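4. Préparer et mener une séance de pliage avec les pinces à main

Vous voilà arrivés à la partie que tout le monde attend au club ! Si vous avez suivi les chapitres précédents, vos pinces sont montées, les doigts jaunes coulissent bien et la batterie tient la charge. Il reste à apprendre à s'en servir pour de vrai, sur de vrais vêtements, et c'est un peu plus délicat qu'on ne le croit quand on a passé tout le mois de février à attraper des cubes en mousse. Le projet Urura repose entièrement sur ces séances : ce que vous faites avec les mains, le bras du club devra l'apprendre ensuite, alors prenez votre temps et faites-vous plaisir.

Cette version du chapitre remplace celle distribuée avec le premier kit. Elle a été relue le lun. 24 mai, après les essais faits chez les familles de l'équipe Jernum, que nous remercions au passage pour leur patience (et pour leurs piles de linge).

4.1 Ce qu'il vous faut

Deux pinces à main complètes, une pour chaque main, avec leurs étiquettes bien lisibles.
Une surface plane et dégagée : un lit fait, une grande table, un tapis propre.
Des vêtements propres et secs, de préférence les vôtres.
Le boîtier d'enregistrement Ultby, chargé, avec sa carte mémoire.
Un chiffon doux pour les objectifs.
Le carnet de séance, celui à couverture souple fourni dans la pochette.

Remarque : les débutants se précipitent souvent sur les tee-shirts. Bonne idée pour commencer, mais gardez aussi un pantalon épais sous la main. Un tissu raide se comporte tout autrement, il garde sa forme, il résiste, et c'est très formateur pour celui qui plie comme pour le programme.

4.2 Installer le poste

1. Choisissez une pièce claire. La lumière du jour convient très bien, à condition de ne pas avoir le soleil en plein sur le tissu. Si vous travaillez le soir, allumez le plafonnier plutôt qu'une lampe de chevet, qui dessine de grandes ombres.

2. Dégagez la zone de travail sur une largeur de deux bras. Vous pouvez laisser les vêtements déjà pliés sur le côté, cela ne gêne pas, et le lit d'une vraie chambre n'est jamais vide de toute façon.

3. Essuyez les deux objectifs ronds de chaque pince, doucement, sans appuyer. Une trace de doigt suffit à gâcher tout un enregistrement, et on ne s'en aperçoit qu'au club, devant l'ordinateur, avec un gros soupir.

4. Notez dans le carnet le numéro imprimé sur l'étiquette de chaque pince, en précisant la main qui la tient. Gardez la même répartition du début à la fin de la séance.

5. Allumez le boîtier Ultby et attendez que le voyant passe au vert fixe. S'il clignote, patientez encore un peu — il cherche ses pinces et il est parfois lent, surtout quand il fait froid dans le local.

Attention : ne posez jamais une pince sur ses objectifs. Couchez-la sur le flanc, ou rangez-la dans son logement de mousse.

4.3 Prendre le coup de main

Avant d'enregistrer quoi que ce soit, offrez-vous un petit échauffement. Prenez un torchon, pincez-le par un coin, soulevez, reposez. Recommencez avec l'autre main, puis avec les deux. Le geste paraît bête, mais les doigts jaunes sont plus larges que les vôtres et il faut un moment pour sentir où ils se ferment.

1. Approchez la pince ouverte, les doigts bien à plat contre la surface, et faites-les glisser jusqu'au bord du tissu.

2. Refermez progressivement. Il n'est pas utile de serrer fort : les fentes des doigts les laissent s'assouplir autour de ce qu'ils tiennent, et un tissu bien pris ne glisse presque pas.

3. Soulevez de quelques centimètres, marquez un temps d'arrêt, puis déplacez.

4. Reposez avant d'ouvrir. Si vous ouvrez en l'air, le vêtement tombe en boule et tout est à refaire (cela nous arrive encore à tous, ne vous en faites pas).

Remarque : sur une surface à relief, comme une natte ou un dessus-de-lit tressé, les doigts peuvent accrocher. Approchez-les un peu plus à plat et avancez plus lentement. Les équipes qui s'entraînent toujours sur une table lisse sont souvent surprises le jour de la rencontre, où le règlement Demchenko prévoit au moins une manche sur un support inconnu.

4.4 Plier un jean

Gardons le jean pour la fin, c'est notre épreuve reine ! Il compte pour 5 points au barème interne du club, alors qu'un tee-shirt n'en vaut que 2. Voici comment nous vous conseillons de vous y prendre.

1. Étalez le jean de tout son long. Peu importe qu'il soit droit ou en travers du lit, il vaut même mieux varier d'un essai à l'autre. Ne le lissez pas trop à la main, car les faux plis font partie de l'exercice.

2. Lancez l'enregistrement et annoncez à voix haute le numéro de l'essai.

3. Allez chercher le bas des jambes avec une pince pendant que l'autre maintient le tissu du côté de la ceinture. C'est le moment le plus difficile, les ourlets ont tendance à se mettre en paquet.

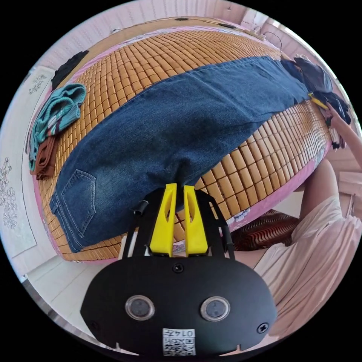

4. Ramenez une jambe sur l'autre, sans vous presser, en gardant la pince qui maintient bien appuyée contre le jean. Si le vêtement pivote tout entier, arrêtez-vous, replacez-le avec les pinces et continuez le même essai. Surtout, n'effacez rien : un rattrapage réussi est très précieux pour Urura.

5. Rabattez les jambes vers la ceinture, une première fois, puis une seconde si la longueur le permet.

6. Aplatissez le tout avec le dos des doigts jaunes et reculez les deux pinces avant d'arrêter l'enregistrement.

Attention : évitez les boutons et les rivets métalliques. Les doigts sont souples et se rayent facilement, et une paire de rechange met du temps à arriver au club.

Remarque : les manches longues et les vêtements amples ne posent pas de problème tant qu'ils ne passent pas devant les objectifs. Retroussez-les si vous les voyez apparaître sur l'aperçu.

4.5 Si quelque chose ne va pas

Le voyant passe à l'orange en plein essai. La carte est presque pleine. Terminez le geste en cours, arrêtez l'enregistrement et notez-le dans le carnet.

Le message 127 s'affiche sur le boîtier. Une des pinces n'est plus reconnue. Éteignez-la, rallumez-la, attendez le vert fixe. Si le message revient, changez de batterie avant de changer de pince.

Les doigts se ferment de travers. Vérifiez les vis du corps de la pince avec le petit tournevis du kit, sans forcer. Un quart de tour suffit en général.

Les images sont floues d'un seul côté. Revoyez l'étape 3 du point 4.2, neuf fois sur dix c'est une trace de doigt.

4.6 Ranger et transmettre

Éteignez d'abord le boîtier, ensuite les pinces. Rapportez la carte mémoire dans sa petite boîte rigide, avec la page du carnet correspondante, à la réunion suivante. Le projet a dépassé les 1900 essais enregistrés et nous en sommes très fiers, mais un essai sans page de carnet reste malheureusement de côté, alors pensez-y !

Rechargez les batteries le soir même et laissez les pinces ouvertes dans leur mousse, les ressorts se fatiguent moins. Pour le réglage de la synchronisation entre les deux mains, passez au chapitre 5.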